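Every cell I have been asked to look at in the past few years came with a commissioning document, and every commissioning document said the cell was finished. I don't believe in finished cells. I believe in cells somebody has looked at recently.

Our two-arm bench is a fair case. Brondolent sold us the setup package, which promised repeatable object placement after a single calibration. The plan listed 299 steps. Thongchai Srisuk worked through all of them, and I have no complaint about his work. My complaint is with the idea that once you reach the last line you may put the folder on a shelf.

Take the cables. The plan gives one sentence to them: "dress cables to allow full travel". Full travel of what, and doing which task? An arm reaching for a plate rack pulls its cable one way, and the same arm over an oven pulls it another. You find out which loop snags by running the job slowly with a hand near the stop button, and then you find out again when somebody shifts the furniture. 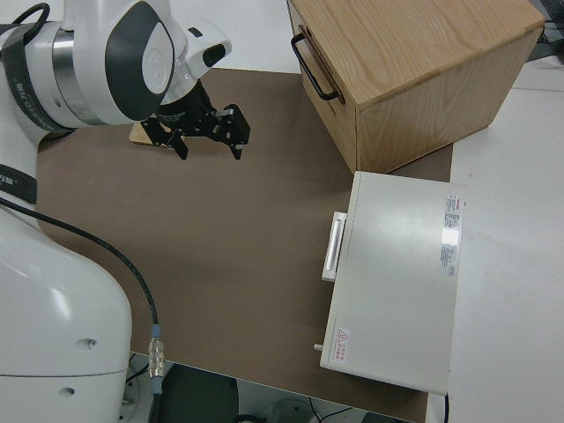
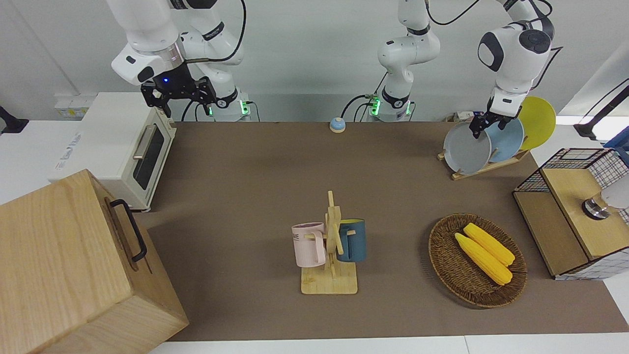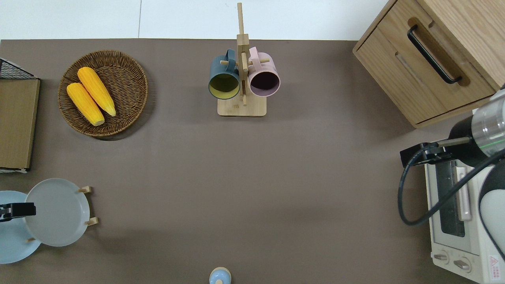
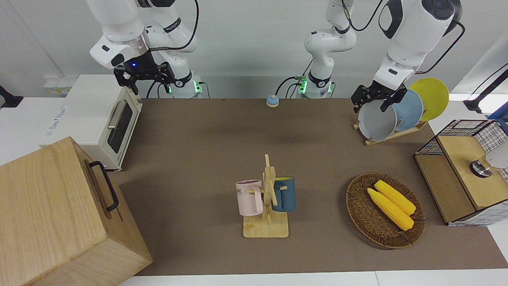 The bench set out with kitchen things, from several viewpoints.

People like to argue about the software. Most of the lost hours in my log are duller than that. A rack gets nudged. A mat creeps. Somebody tidies up and puts the mug tree back where it looks nice. Last November we spent an entire afternoon blaming the grip force on what was, in the end, a plate rack turned a few degrees from where we had taught it.

Ankica Atanasov disagrees with me on this. She thinks the answer is better vision, and that taping out positions on the table is a habit left over from the old press shop. She may be right in the long run. I would still like her to show me a vision system that notices a fingertip screw backing out. Ours didn't, and it took 600 cycles before anyone put a hex key on it.

So we have a short check, done by a person, every 80 cycles. Fingers, screws, cable loops, the feet of the rack. Brondolent says 200 is plenty. Brondolent doesn't have to stay late when it isn't.

I'm told the next version of the package, Plila, will look after itself. It will have a dashboard. I'm sure it will be a very good dashboard, and I shall carry on crouching beside the bench with a torch until I've seen it find a fault before I do.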